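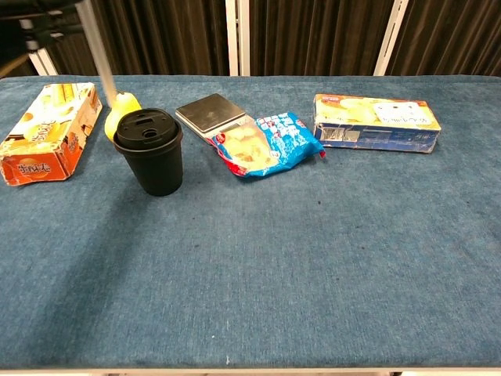

Two Days at the Brundonden Convention
06/06/2023

The state party holds its convention every other year in Brundonden, a town chosen long ago for being equally inconvenient to everyone. I drove three hours to get there. A delegate from the northern counties told me she had driven five, so perhaps equally is generous.

I went as a guest, with a guest's badge, which is green and gets you into everything except the rooms where anything is decided. The badge cost $15. Parking was another four and had to be paid in cash to a teenager in a vest.

The hall is the Stevent Center, named for a maker of feed bins that closed its local plant the same year the sign went up. It seats 3,000. On the first morning the chair of the convention welcomed "a packed house" from the podium, and I moved my bag off the seat next to mine and stretched my legs across two more. By the afternoon it had filled in somewhat, mostly toward the front where the carpet starts.

Credentials ran late. A dispute over the Zornemau County delegation had been going on since January, when the county held its caucus in one building and then, after some shouting over the heating, held it again in another. Both caucuses elected delegates. Both sets came to Brundonden, both sets wore the same straw hats, and for most of the first morning they sat in the same block of chairs, taking turns getting up so as not to lose a seat. The credentials report, when it finally came, gave each delegate from each side half a vote. Applause was also about half.

Then the speeches. I counted on being bored and was only partly right. The best was by a candidate for state auditor, who plainly likes auditing and spent most of her time on culvert contracts. She got a warm hand from the table of county engineers. The worst was by a man running for nothing in particular who compared the party to a river, a family, a barn and a boxer getting up off the mat. He went over his time, the microphone was turned down, and he finished the boxer part by hand.

Between speeches there was a video about the party's history, shown with the sound about a second behind the picture. A governor from the seventies promised lower property taxes with his mouth closed.

The platform debate was set for two in the afternoon and began at twenty to four. Going in, I'd been told the fight would be over water rights. The water plank passed on a voice vote while people were still finding their seats. The fight was over whether the preamble should say "we believe" or "we hold," and it took the rest of the day. I have notes on it. There was an amendment, an amendment to the amendment, and a motion to return to the original wording, which failed and was then ruled out of order, in that order. The final text says "we affirm."

Dinner was at the Alaoui, across the highway, the only restaurant in Brundonden that takes large parties. It had 300 of us and four waiters. The lamb was very good. My table got its appetizers after its main course and was glad to see them. Someone from the wrong half of Zornemau County (or the right half, I never learned to tell) bought a round for the other half, and there was a toast to the furnace.

The second day was the vote for party chair. I had been promised drama here too. The challenger had signs, a song and a row of young people in matching shirts. The incumbent had a list of everyone's phone numbers and had evidently used it. It was over on the first ballot, and the song was played anyway, as it was already cued up.

What I'd tell anyone thinking of going in two years:

Bring a sweater. The air conditioning in the Stevent Center has one setting, and the delegates over sixty all knew this and had blankets.

The motel by the exit fills up early. The one by the grain elevator doesn't, for reasons that become clear when the elevator starts up at five.

Skip the morning prayer breakfast unless you have a ticket. I stood outside with a muffin.

Stay for the resolutions on the last afternoon. Most people leave after the chair vote, and a hall with so few people left in it can pass some remarkable things. We came out in favor of daylight saving time, then against it, and we thanked the town of Brundonden for its hospitality by a vote that was closer than I expected.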